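ok so toy declutter day. thread because I need to be held accountable

rules I made up over coffee: one room at a time, no buying new bins, nothing goes in the hall "for now". the hall is where stuff goes to die in this apartment

started with the play food bc it's the worst. it's in the couch, it's in my boots, I stepped on a plastic egg in January and I still think about it

we have had the big Silia toy kitchen for ages and I'd guess a third of what came with it is just gone. the pan survives. the kettle, no idea

dug under the bed, under the dresser, behind the radiator. put everything on the bed to sort. bad plan if you want to lie down later, good plan for your knees

three piles – keep, donate, mystery. mystery is winning

Firdevs Şimşekoğlu (downstairs neighbor, raised 3 kids in the same layout as ours so I listen to her) told me to quit looking for the perfect storage box and use whatever food tub is in the kitchen. if the kids can see in it they'll use it. if it has a lid they will lose the lid

so. cookie box. cookies long gone, no regrets, coconut milk ones, would eat again
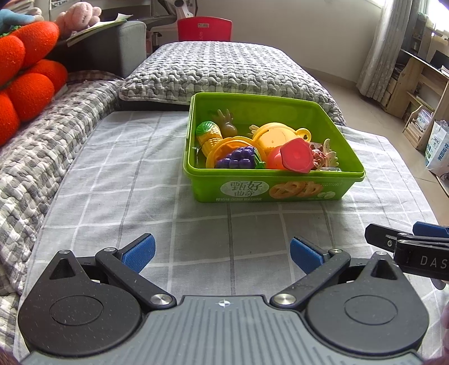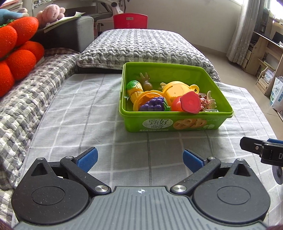 corn, grapes, the pineapple top, that's basically the whole produce aisle and it fits in one box. did not expect that

the green is SO green tho. you can spot it from the doorway which I'm now calling a feature

things I have learned about play food today: everything comes in halves and the halves roll. velcro collects hair. there's always one piece that belongs to a completely diferent set and it's always the kid's favorite

wiped the sticky ones with a damp cloth and dish soap. don't soak the hollow ones, they fill up and then dribble for a week. ask me how I know

someone asked why not just get the cube shelf with the fabric drawers. had it. the Bhatt one, six drawers. they became six identical drawers of everything and my daughter would tip out all six to find one spoon

also I looked up what a "play pantry organizer" costs and closed the tab. a cookie box is free if you were eating the cookies anyway

plushies are next and I'm scared. I am not allowed to donate a single one, I asked, there was a speech

current plan is they live on the bed by day and get evicted at bedtime. yes I know this is not a plan

update, kid is home, has noticed the box. took the corn out, put the corn back. took it out again. this is going well??

update 2 – she wants to know where the cookies are. moving on

ok donate pile. two bags so far, mostly puzzles with missing peices (kidding, those went in recycling, please don't donate puzzles with missing pieces) and baby stuff she's way past

the Surkville swap takes toys if they're clean and you bag them by type. small parts in a zip bag, write on the bag what it is. they're picky about batteries so take those out first

mystery pile: a wheel, four tiny forks, a plastic key, a thing. if you had the Plultelau farm set and you know what a flat yellow triangle with a hole in it is for PLEASE reply

for the people asking how long – the play food was maybe an hour with the wiping. the rest of the room is going to be all week, I'm doing it in naps

everybody send me your plushie storage. nets? hammocks? a chair you've given up on sitting in?

no lids please

ok she's up. more tonight if I can find the floor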